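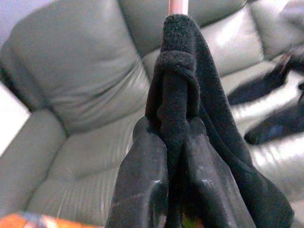

Grumach Anti-Pill Fleece, Midweight, Black

Sold by the yard or by the full bolt
Item 932
In stock at Grallthorpe Fabric Supply

Let's start with the name. Grumach calls this an anti-pill fleece, and so does every other mill that makes a polyester fleece, including the ones whose fabric looks like a sweater from the back of a closet after a month of use. The term has no agreed meaning that we've been able to find. We list it under that name so you can find it in a search. Please don't take it as a promise from us.

What you get is a decent midweight knit, brushed on both faces and sheared a bit closer on the right side. It will pill. It pills less than the Skoltard we used to carry and a good deal less than the bargain stuff sold for holiday throws, and the pills stay small. Rubbing is what does it, so expect to see them first under the arms, along the cuffs and anywhere a seat belt crosses. If you need a surface that stays clean-looking for years, buy a wool blend and pay for it.

Details

Fiber: polyester, all of it
Weight: midweight (see below)
Finish: brushed both sides
Color: black only
Stretch: some across the width, hardly any lengthwise
Care: cold wash, low tumble or line dry, no softener, no iron

About the weight

Fleece is sold by numbers like 200 and 400 that are supposed to tell you how warm it is. One maker's 400 can feel thinner than another maker's 200, and we've given up trying to line them up. Order a swatch. Swatches are $2 each and we take that off your first cut of the same fabric. They are big enough to fold over and put against your neck, which will tell you more than a number on a tag.

Warmth and wind

The mill's sheet says "wind resistant." Hold it up to your mouth and blow through it. We did, and air goes through. It makes a fine middle layer and a poor outer one. If you want a jacket that blocks wind, line it with something woven or look at the Bondarchuk bonded fleece, which costs more and sews like cardboard but does do that one job.

Also skip the "quick dry" talk. It dries faster than cotton. So does almost everything.

Sewing notes

Use a ballpoint or stretch needle and a longer stitch than you'd think. Cut edges don't ravel, so you can leave them raw on scarves, hats and pet beds. Fold it more than twice at a seam and you'll have a lump that no presser foot likes. Trim the seam allowance in layers or butt the edges and zigzag them. Black hides bad stitching very well and makes it miserable to pick out.

There is a nap. Run your hand down the length and then up, and mark the direction with chalk on the wrong side before you cut anything. Two front panels going opposite ways will look like two different blacks in daylight.

It picks up lint, pet hair and thread ends as fast as any black fleece. The mill says it has a "static control finish." We can't tell.

Shrinkage

Very little in a cold wash. High dryer heat will flatten the surface and leave it stiff and shiny in patches, and that doesn't brush out. Wash it alone the first time.

Cuts and returns

One yard minimum, then half-yard steps. Anything over one yard comes in a single piece unless we write to you first. A full bolt is 30 yards and ships on the tube. Dye lots change, and black from one lot can look a bit brown or blue next to black from another, so order all you need for a project at once.

Cut yardage can't be returned unless it's flawed. Unopened bolts can come back, less shipping. Pilling after use is not a flaw, whatever the name says.

People also look at

Bondarchuk Bonded Fleece, charcoal
Skoltard Microfleece, remnants only, until they're gone
Ballpoint needles, mixed sizes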